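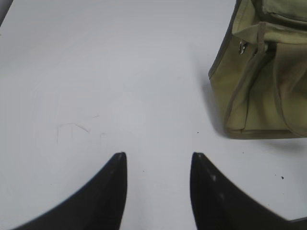
<팔리스> 편집자 부슈라 사베르 인터뷰: "괴물이 안 나오는 장면부터 붙였어요"

2018년 5월 20일

먼저 고백부터 하고 시작할게요. 저는 <팔리스(Falis)>를 극장에서 세 번 봤고, 세 번 다 같은 데서 울었습니다. 예, 등대 장면이요. 보신 분들은 지금 고개 끄덕이고 계실 거고, 안 보신 분들은 이 글을 읽다가 중간에 스포일러 표시가 나오면 잠깐 멈춰 주세요. (표시 꼭 해 놨어요!)

그 <팔리스>의 확장판이 6월에 스트리밍 서비스 줄라르(Jullard)에서 공개됩니다. 극장판보다 꽤 길어졌다는 소식에 팬 게시판이 한바탕 뒤집어졌는데, 저는 운 좋게도 이 영화를 편집한 부슈라 사베르와 화상으로 두 시간 가까이 수다를 떨 수 있었어요. 원래 약속은 사십 분이었는데 제가 질문지를 너무 길게 써 갔고, 사베르 씨도 말을 시작하면 멈추는 분이 아니더라고요. 통역을 끼고 한 대화라 표현은 제가 조금씩 다듬었습니다.

화면이 켜지자마자 그가 한 말은 인사가 아니라 "커피 좀 가져와도 돼요?"였습니다. 그쪽은 아침이었거든요. 저는 저녁이었고, 맥주를 들고 있었는데 슬쩍 화면 밖으로 치웠어요.

제일 궁금했던 것부터 물었습니다. 확장판은 처음부터 계획에 있었던 건가요?

"아니요, 전혀요. 극장판을 끝냈을 때 저는 그게 완성본이라고 생각했어요. 지금도 그렇게 생각하고요. 마투시가 전화를 걸어서 '우리 그 부엌 장면 있잖아' 하기 전까지는요. 그 말을 듣는 순간 알았죠. 아, 이 사람 또 시작했구나."

마투시는 물론 감독 마투시 트른카입니다. 두 사람은 <팔리스>가 세 번째 공동 작업인데, 앞의 두 편은 국내에 정식으로 들어온 적이 없어서 저도 영화제에서 한 편만 봤어요. 그때도 편집이 참 이상하다고 생각했던 기억이 나요. 누가 문을 열면 보통은 들어가는 걸 보여 주잖아요? 그 영화는 문이 열리면 이미 다음 날이었어요. 그 이야기를 꺼냈더니 사베르 씨가 엄청 크게 웃더군요.

"그건 촬영을 못 해서 그래요. 방 안 장면을 찍기로 한 날 세트가 아직 안 됐어요. 페인트가 안 말랐대요. 그래서 문만 있고 방이 없었죠. 평론가들이 생략의 미학이라고 써 줘서 우리는 그냥 조용히 있었어요."

부엌 장면 이야기로 돌아갈게요. <팔리스>를 안 보신 분들을 위해 짧게만 설명하면, 섬마을에 사는 전직 잠수부 요르그(에투 사리넨)가 바다 밑에서 올라온 무언가와 협상을 하게 되는 이야기예요. 괴수 영화라고 홍보했고 괴수가 나오기는 하는데, 막상 보고 나오면 형제 이야기였다는 생각이 더 많이 들죠. 문제의 부엌 장면은 요르그와 동생이 저녁을 만들면서 어머니 집을 팔지 말지를 두고 말다툼을 하는 장면이라고 합니다. 극장판에는 한 컷도 안 들어갔어요.

"칠 분짜리예요. 괴수 영화에서 감자 껍질 벗기는 칠 분이요. 제작사에서 뭐라고 했을지 상상이 되죠? 그런데 저는 제작사 때문에 뺀 게 아니에요. 제가 뺐어요. 그걸 넣으면 그다음에 나오는 바다가 너무 늦었거든요. 관객이 부엌에 앉아 있고 싶어져요. 밖에 안 나가고 싶어진다고요. 극장에서는 그러면 안 됐어요."

그럼 집에서 볼 때는 되나요?

"집에서는 관객이 이미 부엌 근처에 있잖아요." 하고 그가 웃었어요. "농담이고, 확장판에서는 순서를 바꿨어요. 부엌이 앞으로 갔어요. 훨씬 앞으로요. 그러니까 나중에 바다가 나올 때 관객은 벌써 그 집을 알고 있는 거죠. 순서를 바꾸니까 그 뒤가 다 흔들려서, 결국 영화 전체를 다시 만졌어요. 마투시는 장면 하나만 넣자고 했는데 저는 여름을 통째로 날렸어요."

여기서 저는 준비해 간 숫자를 꺼냈습니다. 촬영분이 856시간이라는 이야기가 돌던데 진짜냐고요.

"네, 856시간 맞아요. 수중 카메라를 계속 켜 놓은 게 많아서 그래요. 그중에 상당 부분은 그냥 물이에요. 어두운 물. 제 조수가 그걸 다 봤어요. 저도 많이 봤고요. 물을 그렇게 오래 보고 있으면요, 물이 연기를 잘하는 날이 있고 못하는 날이 있어요. 진짜예요, 웃지 마세요."

(웃었습니다. 죄송해요.)

그렇게 많은 재료를 어떻게 정리하느냐고 물었더니 그때부터 한참 기술 이야기가 이어졌어요. 편집 작업은 후반 작업 업체인 카르피넨(Karppinen)의 건물 2층에서 했고, 프로그램은 자세르(Zaser)를 썼다고 합니다. 저는 편집 프로그램을 잘 모르지만 댓글로 꼭 물어보시는 분들이 계셔서 여쭤봤어요.

"자세르는 좀 구식이에요. 젊은 편집자들은 제 화면을 보면 놀라요. 단축키도 제가 이십 대 때 쓰던 대로 바꿔 놨고요. 한번은 옆방 친구가 제 자리에서 뭘 도와주려다가 저장 대신 시퀀스를 통째로 복제했어요. 세 번이나요. 그 복제본 이름이 아직도 '미안해요 3'이에요. 확장판 최종본이 거기서 나왔어요."

잠깐만요, 그럼 우리가 6월에 볼 확장판의 파일 이름이…

"'미안해요 3, 진짜 최종'이죠. 줄라르에 보낼 때는 이름을 바꿨어요, 걱정 마세요."

저는 이 대목이 너무 좋아서 통역해 주신 분께 한 번 더 말해 달라고 부탁드렸습니다.

제목에 쓴 말도 이쯤에서 나왔어요. 저는 당연히 큰 액션 장면부터 편집하는 줄 알았거든요. 시각효과 팀이 기다리고 있을 테니까요.

"그게 맞는 순서예요. 일정표에도 그렇게 되어 있었고요. 그런데 저는 괴물이 안 나오는 장면부터 붙였어요. 몰래요. 낮에는 일정표에 있는 걸 하고 저녁에 요르그가 우편물 받는 장면, 동생이랑 배 고치는 장면, 그런 걸 붙였어요. 괴물은 아직 없었잖아요. 화면에 초록색 막대기가 서 있고 에투가 그걸 보고 무서워하는데, 저는 그 사람이 평소에 뭘 무서워하는지 모르겠더라고요. 우편물 장면에 다 있었어요. 봉투를 뜯기 전에 숨을 한 번 참아요. 대본에 없는 거예요. 그걸 보고 나서야 초록색 막대기 장면을 어디서 자를지 알았어요."

에투 사리넨 이야기가 나왔으니 저도 물어볼 수밖에 없었죠. 현장에서 테이크마다 다르게 연기하는 걸로 유명하다던데 편집하는 사람 입장에서는 어떤가요? 사베르 씨가 커피를 내려놓고 잠깐 천장을 봤어요.

"저는 에투를 아주 좋아해요. 이걸 먼저 써 주세요. 썼어요? 좋아요. 컵을 어느 손에 들고 있는지 기억을 못 해요. 한 번도 맞은 적이 없어요. 첫 테이크는 오른손, 두 번째는 왼손, 세 번째는 컵이 없어요. 컵이 어디 갔는지 본인도 몰라요. 그래서 <팔리스>에는 요르그의 어깨 위만 나오는 대화가 많아요. 사람들은 그게 감정을 따라가는 거라고 하는데, 저는 컵을 피해 다닌 거예요."

이 말을 듣고 인터뷰 끝나자마자 극장판 예고편을 다시 돌려 봤는데요, 진짜 어깨 위만 나옵니다. 이제 저는 이 영화를 예전처럼 볼 수가 없어요.

그렇다고 사베르 씨가 배우 흉만 본 건 아니에요. 리허설 때 에투 사리넨이 편집실에 찾아와서 구석에 앉아 있다 간 적이 있다는데, 그날 둘이 말은 거의 안 했다고 해요.

"그 사람은 자기 얼굴 보는 걸 싫어해요. 그래서 동생 역 배우가 나오는 것만 보고 갔어요. 상대가 뭘 하고 있었는지 촬영할 때는 못 봤다고, 그걸 보고 싶다고요. 다음 날부터 연기가 달라졌어요. 조금 느려졌어요. 저한테는 좋은 소식이었죠. 느린 건 자를 수 있으니까요. 빠른 건 늘릴 수가 없어요."

자, 여기부터 스포일러입니다. 등대 장면 이야기를 할 거예요. 안 보신 분은 '스포일러 끝'이라고 쓴 데까지 쭉 내려가 주세요.

등대 장면은 요르그가 동생을 대신해 내려가기로 하고, 등대 불을 끄고, 바다 밑에서 처음으로 대답이 돌아오는 장면이죠. 극장에서 이 대목이 되면 음악이 뚝 끊겨요. 저는 처음 봤을 때 영사 사고인 줄 알았어요.

"음악이 있었어요." 사베르 씨가 말했어요. "레오바르도가 아주 아름다운 곡을 썼어요. 녹음도 다 했고요. 첼로가 여덟 대였어요."

작곡가 레오바르도 나바의 그 첼로 여덟 대는 지금 어디에 있냐고 물었더니, 엔딩 크레딧 후반부에 그대로 흐른다고 합니다. 여러분, 크레딧 끝까지 보셔야 해요!

"등대에서 음악을 빼자고 한 건 케르투였어요. 음향 디자이너 케르투 사볼라이넨이요. 케르투는 말을 돌려서 안 해요. 믹싱하는 날 레오바르도가 바로 옆에 앉아 있는데 '음악 꺼 볼게요' 하고 껐어요. 방 안이 조용해졌죠. 영화도 조용하고 우리도 조용하고. 그런데 그 물소리가 들리는 거예요. 레오바르도가 한참 있다가 그러더라고요. '내 곡보다 낫네, 기분 나쁘게.' 그러고는 나가서 샌드위치를 사 왔어요. 모두 먹을 만큼요. 자기 것만 빼고요. 그날 배가 안 고팠대요."

그 물소리는 뭘로 만든 건가요? 팬들 사이에서는 고래 소리를 거꾸로 돌렸다는 설이 제일 유력했거든요.

"고래 아니에요. 케르투네 집 보일러예요."

네?

"보일러요. 겨울에 고장 나서 배관에서 소리가 났대요. 수리 기사를 부르기 전에 녹음부터 했대요. 가족들이 이틀을 춥게 잤다고 들었어요. 거기다 낮은 소리를 몇 겹 더 깔았고, 나머지는 케르투가 저한테도 안 알려 줘요."

그럼 확장판의 등대는 달라지느냐, 이게 아마 제일 많은 분들이 궁금해하실 텐데요. 길이는 그대로래요. 한 프레임도 안 건드렸다고 합니다. 다만 앞에 부엌 장면이 있으니까 동생이 등대에서 하는 말("껍질은 네가 버려")이 완전히 다른 뜻이 되는 거죠. 극장판에서는 그 대사가 무슨 말인지 몰라서 다들 암호라느니 조개 이야기라느니 했잖아요. 감자였어요. 저 이 말 듣고 화면 앞에서 좀 이상한 소리를 냈어요. 사베르 씨가 괜찮냐고 물어볼 정도로요.

"그 대사를 극장판에서 뺄까 말까로 마투시랑 제일 오래 싸웠어요. 설명이 사라졌으니까 대사도 빼야 맞죠. 마투시는 남기자고 했어요. 모르는 말이어도 둘 사이에는 통하는 게 보이니까 된다고요. 저는 반대했고, 제가 졌고, 개봉하고 나서 보니까 그 사람이 맞았어요. 이건 쓰지 마세요. 아니다, 쓰세요. 어차피 한국어는 못 읽으니까."

스포일러 끝!

다시 들어오신 분들 환영합니다. 별일 없었어요. 보일러 이야기를 좀 했습니다.

극장판 첫 시사회 이야기도 들려줬는데요, 객석이 2000석인 야외 상영장이었다고 해요. 비가 올 것 같아서 다들 우비를 입고 있었고, 사베르 씨는 맨 뒷줄에 서서 영화 대신 관객 뒤통수를 봤답니다.

"편집자들은 다 그래요. 뒤통수를 봐요. 사람이 지루하면 목이 움직여요. 옆 사람을 보거나 가방을 찾거나 하니까요. 저는 목이 움직이는 데를 전부 적어요. 그런데 그날은 우비에 달린 모자를 쓰고 있어서 목이 안 보이는 거예요! 아무것도 못 적었어요. 그냥 영화를 봤어요. 몇 달 만에 처음으로 그냥 본 거예요. 중간에 좀 길더라고요."

길었다고요?

"배 고치는 장면이요. 거기 삼십 초는 더 잘랐어야 했어요. 확장판에서 잘랐어요. 네, 확장판인데 짧아진 장면이 있어요. 사람들은 확장판이라고 하면 다 붙이는 건 줄 아는데, 마투시가 붙이는 동안 저는 뒤에서 조금씩 잘랐어요. 그 사람은 아직 다는 모를걸요."

컷 수로 치면 어느 정도 바뀐 건지도 물어봤습니다. 제가 이런 걸 좋아해요. 새로 들어가거나 길이가 달라진 컷이 모두 408개라고 하네요. 줄라르에서 심사용 목록을 달라고 해서 조수가 표로 만들었는데, 그 표를 보고 나서야 본인도 이렇게 많이 고친 걸 알았대요.

"표를 보고 겁이 났어요. 다른 영화가 됐으면 어떡하지 하고요. 그래서 극장판을 처음부터 끝까지 다시 보고, 밥을 먹고, 확장판을 처음부터 끝까지 봤어요. 같은 영화였어요. 조금 더 말이 많은 사촌 같은 거죠."

스트리밍용이라서 따로 신경 쓴 게 있는지도 여쭤봤어요. 요즘은 다들 휴대폰으로도 보고, 다림질하면서도 보고 하니까요. (저는 설거지하면서 봅니다. 제대로 된 영화 팬이라면 안 그래야 하는데 말이죠.)

"어두운 장면이 걱정이었어요. 물속이 극장에서는 보이는데 노트북에서는 그냥 까매요. 색보정을 다시 했고, 저도 집에서 제 낡은 텔레비전으로 확인했어요. 낮에, 커튼을 열고요. 사람들이 그렇게 보니까요. 색보정 기사가 제 텔레비전 사진을 보더니 이건 재활용품이라고 했어요. 그래도 거기서 보이면 어디서든 보이잖아요."

자막 이야기도 조금 했습니다. <팔리스>에는 가상의 섬 사투리가 나오는데 극장판 한국어 자막은 그걸 표준어로 옮겼고, 저는 그게 내내 아쉬웠거든요. 확장판 자막은 새로 만든다는 것까지만 들었어요. 어떤 사투리가 될지, 사투리를 쓰기는 하는지는 사베르 씨도 모른대요. 한국에도 섬이 많지 않냐고 되묻길래 아주 많다고 했더니 지도를 찾아보더군요. 그래서 한 오 분은 섬 구경을 했습니다. 이건 질문지에 없었어요.

다음 작품은 이미 시작했다고 해요. 제목은 아직 말하면 안 되고, 장르도 말하면 안 되고, 이번에는 트른카 감독 작품이 아니라는 것만 된대요. 그럼 뭘 물어봐야 대답을 해 주실 거냐고 했더니 이렇게 답했어요.

"물이 안 나와요. 한 방울도요. 계약하기 전에 제가 그것부터 물어봤어요."

그리고 확장판 관련해서 독자분들이 미리 보내 주신 질문 중에 세 개를 골라 빠르게 여쭤봤습니다. 거의 500개가 와서 고르느라 애먹었어요. 안 뽑힌 분들 죄송합니다!

삭제된 장면 중에 확장판에도 못 들어간 게 있느냐는 질문에는 있다고 했어요. 우체부의 꿈 장면인데, 왜 찍었는지 감독도 기억을 못 한대요. "예쁘긴 해요. 우체부가 말을 타고 있어요. 섬에 말이 없는데."

가장 좋아하는 컷을 하나만 고르면? "동생이 장화를 벗는 컷이요. 2초도 안 돼요. 장화가 잘 안 벗겨져서 배우가 진짜로 짜증을 냈어요."

극장판과 확장판 중에 처음 보는 사람에게 뭘 권하겠느냐는 질문에서는 좀 오래 고민하셨어요. 커피를 다 마시고 빈 컵을 들여다보다가, 혼자 볼 거면 확장판, 누구랑 같이 볼 거면 극장판이라고 하더라고요. 이유를 물었더니 부엌 장면에서 옆 사람이 말을 걸면 화가 날 것 같대요.

저는 그래서 확장판은 혼자 보기로 했습니다. 설거지는 미리 해 놓을게요. 공개되면 바로 감상 글을 올릴 테니까 등대 이야기는 그 글 댓글에서 실컷 하시고, 이번 글 댓글에는 아직 안 보신 분들도 계시니 감자 이야기는 참아 주세요. 공개 시간이 확정되면 글 맨 아래에 추가해 두겠습니다.

덧붙임: 통역 녹음을 다시 들어 보니 제가 '첼로 여덟 대'를 처음에 '여덟 번'으로 잘못 적어 놨더라고요. 지금 글은 고친 버전이에요.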